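Unit 7: What the policy can see, and what we pretend it can see
Handout, revised Apr 15, 2023

Read this before the lab. It covers the observation side of a learned pick-and-place policy: which views go in, how they are lined up, and how much of a good-looking success rate comes from the software around the model. I have tried to keep the maths out of it. The maths is rarely where these systems go wrong.

1. The overhead view

Most papers you will be handed this term start with a camera looking straight down. It is a sensible choice. Flat objects on a flat table look much the same wherever you put them, and a detector trained on 20 object classes will give you tidy results. Then the arm moves.

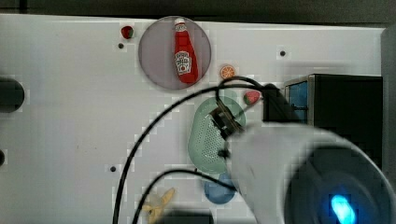
Figure 1. Overhead view with the arm reaching in. The colander is partly covered by the gripper, and the arm itself is blurred.

Ask what your planner believes about the colander at this point. If perception runs on every image, the mask shrinks as the gripper comes over it, and the estimated centre slides away from the hand. The planner then corrects for a movement that never happened. The usual fix is to hold the last clean estimate until the arm is out of the way. That works until something gets bumped, and then it fails without any warning in the log.

The Podau tracker used in the lab does the holding for you. Its config file has a flag called hold_on_occlusion, and it is on by default. Turn it off once and look at the plots. You should know what it is hiding.

2. The wrist view

The standard answer to occlusion is a second camera on the hand. It helps, and I would not build a system without one. Be careful with the claim that it "solves" close-range perception, which you will find in the abstract of nearly everything on the reading list.

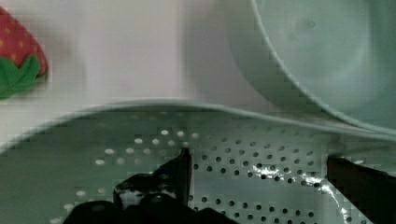
Figure 2. Wrist camera over the colander, fingers open. Note the streak of glare across the holes.

Two problems. First, scale: only part of the colander is in view, so anything that relies on whole-object shape has little to go on. Second, colour. The container behind it is also pale green, and where the rims come together there is not much for a segmentation model to hold on to. A depth sensor may help with the rims. It may also return nonsense on a shiny surface, so check before you rely on it.

We ran the Lindemann segmenter on 2,471 wrist images from the November sessions. It reported a mean confidence of 85 per cent. Confidence is what the model thinks of itself. We have not labelled enough of the set to say what the accuracy is, and until we do, please leave that number out of your reports.

3. Side views and calibration

A fixed camera off to one side gives you the height of the gripper over the table, and that is hard to judge from straight above. The price is one more calibration to look after.

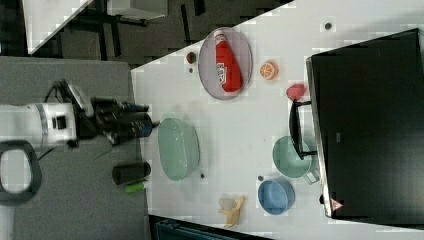

Figure 3. Side view. The gripper points in over the table edge, with the oval basin directly in front of it.

Calibration drifts. Someone leans on a stand, a mount is loosened and done up again, and your transform is out by a little. A small error in rotation is worse than it sounds, as it grows with distance from the camera. The Zorton toolkit prints a reprojection error at start-up and calls anything under 2 pixels "good". Good for what? Work out what that means in millimetres at the far side of the table and compare it with how wide your fingers open.

Also check the time stamps. If the side view lags the joint readings, a moving arm will look like a calibration fault, and you can lose an afternoon to fixing the wrong thing.

4. Planning in clutter
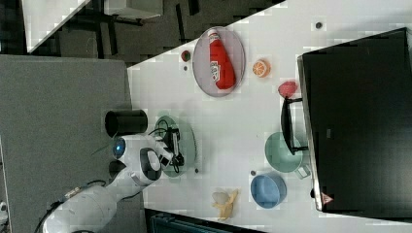 Planning code tends to be tested on scenes where every object is upright and well apart, and then described as working "in clutter". The planner we use, Hostel, takes a list of boxes from perception and finds a path that misses all of them. A box is a poor stand-in for most things on a kitchen table. Take the ketchup bottle lying on the oval plate: the plate's box and the bottle's box overlap, so either the bottle cannot be reached or the plate has to be dropped from the collision list. Hostel does the second, and it does not tell you. The cup on its side near the table edge is another awkward one, because the grasp library assumes cups stand up.

Before the lab

Replay one logged episode with hold_on_occlusion on, then off. Bring both plots.

Find the line in Hostel where overlapping boxes are dropped, and add a warning.

Pick one paper from the reading list and write down what its authors counted as a success - a grasp, a lift, or the object ending up where it was meant to go. If the paper does not say, write that down too.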